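Section 4: Setting up the Pilonum twin tub and getting your first wash through it

If you've come straight here from Section 3, the machine should be out of its box with the transit foam removed from under the wash tub. If you skipped that bit, go back and pull the foam out now (reach up underneath, it's the grey wedge, and there's a second one behind it that everybody misses). I ran mine for a whole load with the second wedge still in and it sounded like a goat in a wheelie bin.

I wrote this for the holiday shacks at Brerthorpe, where we've got tank water, one power point in each laundry and no plumber closer than an hour's drive. If you're on mains water most of it still applies and you can be a lot more relaxed about the rinsing. Last updated 22 October 2018, with corrections from Saqib Qureshi, who has the older model with the brown lid.

What you need before you start

The inlet hose with the push-on rubber end
The drain hose (ribbed, already attached on the left)
The spin safety disc, a flat plastic plate with holes in it
A bucket
A spirit level, or a glass of water if you're not fussy
An old towel for the floor

4.1 Finding it a spot

1. Put the machine on a hard, flat floor. Tiles or concrete are great. The lino at the back of shack two is fine as well, but not the timber deck, please!
2. Leave a hand's width behind it for the hoses.
3. Check that the drain hose reaches the floor waste or trough without having to climb. The drain works by gravity on this model, so the end of the hose must sit lower than the bottom of the tub. There is no pump.
4. Put the level on top and wind the front feet in or out until you're happy. Do the left foot first.
5. Press down on each corner. If it rocks, it isn't level, whatever the bubble says.

Note: the lid is 44 cm deep when it's folded up, and it folds backwards. If you've got a shelf over the trough, measure before you commit.

4.2 Hooking up the water

1. Wipe the tap thread and push the rubber end of the inlet hose on as far as it'll go.
2. Do up the little clamp with a screwdriver. Firm, not gorilla.
3. Hang the other end in the inlet port on top and slide the selector across to WASH.
4. Open the tap a quarter turn and have a look for drips.
5. Open it the rest of the way if it's dry around the clamp.

Caution: stay in the room while it fills. The Pilonum has no float valve and will happily keep filling over the top and onto your feet. There's an overflow slot, but it can't keep up with a fully open tap.

Caution: no water over 50 degrees or so goes in the wash tub, and none goes in the spin tub at all unless it's cold. If you're boiling the kettle to warm up a wash (we all do it in winter), put the cold in first.

4.3 Power

The machine plugs into an ordinary power point. In the shacks that circuit also runs the hot water urn, which draws 2000 watts by itself, and the two together with a heater will trip the board. So, urn off, washer on. Please don't run it from an extension lead lying across a wet floor. I know the lead in the cupboard is long enough. Kazue Kuroda has offered to fit a second point under the window, and when she has I'll rewrite this bit.

1. Check both timers are at OFF.
2. Dry your hands.
3. Plug in and switch on at the wall.
4. Turn the wash timer to three minutes with plain water in the tub and make sure the paddle goes one way, stops, then goes back the other way.

If the paddle hums and doesn't turn, switch off at the wall straight away and see Section 7. Nine times out of ten it's a sock.

4.4 Your first proper load

I like to start people off with tea towels. They're forgiving, they don't tangle and you don't cry if one comes out with a grease mark.

1. Fill to the LOW line.
2. Add the powder and run the paddle for a minute with nothing else in there, so it dissolves. Liquid is easier on tank water, if you've got it.
3. Drop the tea towels in one at a time, opened out.
4. Set the selector to NORMAL and the timer to six minutes.
5. When it stops, turn the selector to DRAIN and wait. It takes ages. Go and put the kettle on (but not the urn!).
6. Turn back to NORMAL, fill again with clean water, and give it three minutes for the rinse.
7. Drain again.

How much powder? Less than you think. The packet will say a scoop, and a scoop is meant for a full-sized machine. I use a heaped dessertspoon for a low fill and I've never wanted more. If there's still froth after the first rinse, you've overdone it and you'll be using tank water to fix it, which in January makes you very unpopular.

Saqib's note on the brown-lid model: the NORMAL and GENTLE positions are swapped on the knob. The label's wrong, the machine's right. Go by the sound of the paddle, which is slower on gentle.

4.5 Spinning

The spin tub is the small one on the right and it goes like the clappers. It's also where most of the trouble comes from, so take your time over this one.

1. Lift the tea towels across and pack them down evenly around the sides, pushing as you go. No big lump on one side.
2. Lay the safety disc flat on top and press until it sits below the rim all the way round.
3. Close the inner lid, then the outer lid.
4. Turn the spin timer to two minutes.
5. If it thumps for more than a few seconds, turn it off, wait for it to stop completely, and repack.

Caution: never put your hand in while it's still turning, even slowly. The brake works off the outer lid, and a tired brake takes a while. If yours takes longer than about fifteen seconds to stop, unplug it and let me know.

Small loads are worse than big ones for thumping. If you've only got one or two things, throw a dry towel in with them to make up the weight. Ludger Rieger swears by folding the towel into a ring first, and I have to admit his machine walks around the laundry a lot less than mine does.

4.6 Gentle things, small things and things that belong to babies

We get a lot of families through, so here's what I do with little soft cottons, muslins and knits. The twin tub can cope with them, but it needs a bit of babysitting (sorry).

1. Turn everything inside out and find the care label before it goes anywhere near water. On hats it's usually stitched up inside, and it can hide in the folds.
2. If it says hand wash only, believe it. Use the bucket.
3. Anything with ties, ribbons or a chin strap goes in a mesh bag. Do the zip all the way up.
4. Cool water, LOW line, selector on GENTLE, three minutes at the most.
5. Rinse twice. I'm stingy with water everywhere else, but I don't skimp on this one.
6. Spin for thirty seconds, still in the bag, with your dry towel for company. 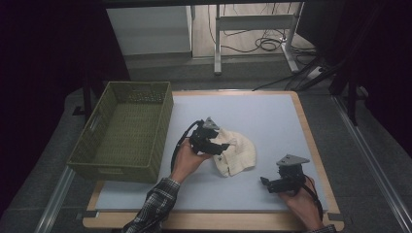
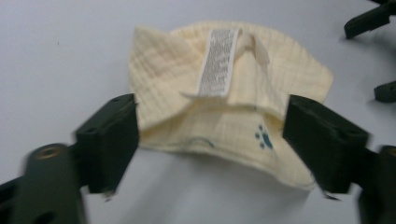

Pull crinkle cotton into shape with your fingers while it's damp and then leave it alone. Don't iron it. Sadia Lodhi ironed a whole set of muslin wraps for her sister, beautifully, and they came out half as big again and flat as paper. They did crinkle back up after another wash, so all was forgiven.

For anything with a brim, dry it over an upturned bowl in the shade. The line at the side of shack three gets full sun until mid-afternoon and it'll yellow pale cottons over a summer, so use the rack under the verandah. Knits go flat on a towel. Pegs leave little ears on the shoulders and you'll never get them out.

Note: dark things get their own water. I know it's tempting to reuse the wash water from the whites and put the jeans through after, and that's fine, in that order. It's the other way round that gives you grey singlets.

4.7 Shutting down

1. Drain both tubs. Tip the machine very slightly towards the hose to get the last cupful out.
2. Pull the lint catcher off the inside wall of the wash tub, turn it inside out under the tap and clip it back on. It goes in bottom edge first.
3. Switch off at the wall and unplug.
4. Turn the tap off, then take the hose off it. Keep the bucket underneath, as there's always a bit left in there.
5. Wipe the rims with the old towel.
6. Leave both lids up overnight.

If you're closing the shack for winter, take the drain hose off as well and hang it over the trough so it empties. Lukian Marchuk found a split in his the next spring, right where it had sagged, and a new one had to come up from Parker with the gas bottles. There's a spare in the cupboard at shack one now, behind the paint. If you use it, write it on the sheet inside the door so I can order another.

Section 5 has the stain chart, and the bit about red dirt that everyone asks me for.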